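Questions people ask me about my sourdough starter post

I get the same handful of emails every week, so I've put the answers in one place. If yours isn't covered, leave a comment and I'll get to it (eventually!).

Do I need special flour?

No. I use whatever strong white is on offer and a spoonful of rye when I remember. Felicja Pawlak wrote in to say hers only woke up once she switched to wholemeal, so if yours is sulking, give that a go.

How much starter should I keep?

Far less than I used to. I once had 869 grams of the stuff in a mixing bowl and was baking pancakes every morning to get through it. These days I keep a couple of spoonfuls in a jam jar at the back of the fridge and feed it the night before I bake.
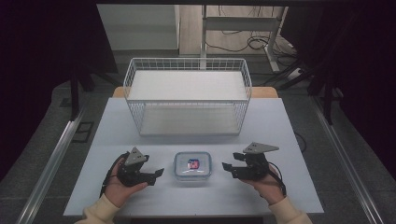

For a big loaf I build that up with 600 grams of flour over two feeds, which leaves enough to go back in the jar. Smaller loaf, smaller feeds. I don't weigh the water any more, I just stop when it looks like thick porridge.

There's grey liquid on top. Have I killed it?

Almost certainly not, it's hungry. Pour the liquid off or stir it in, then feed it. Pink or orange streaks are another matter and the whole lot should go in the bin, jar scrubbed.

Can I go on holiday?

Yes! Mine sat in the fridge for most of August and came back after three feeds. You can also smear some on baking paper, let it dry and keep the flakes in an envelope.

Why is my loaf flat?

Usually the starter wasn't ready. Wait until it has doubled and smells a bit like yoghurt. Cold kitchens slow everything down, so in winter I leave mine in the oven with only the light on. Do put a note on the door. I've cooked one.

Last updated 19 Dec 2025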